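Kemppainen Cycle Library: Frequently Asked Questions

Who may borrow an electric bicycle?
Any resident of Pustasden aged 18 or over who holds a current library card. A signed loan agreement is required before the first loan.

How long is the loan period?
Each loan runs for 2 weeks. It may be renewed once, provided that no other member has placed a hold.

Is a deposit required?
A refundable deposit of $900 is charged to a payment card at pickup.
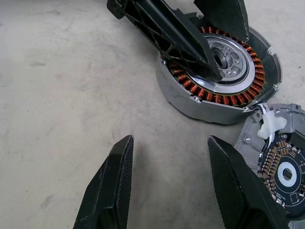 Hub motor, disassembled, with its copper windings exposed.

May I carry out my own repairs?
Members may inflate tires and adjust the saddle height. All other work, including any work on the motor or battery, must be left to the workshop.

What should I do if the motor stops working?
Switch off the battery and contact the loan desk. The bicycle may still be pedaled at low speed.

When may bicycles be returned?
Returns are accepted during opening hours. The desk is closed on Sunday.

Whom should I contact about a disputed charge?
Please write to Donal Egan, Loans Office.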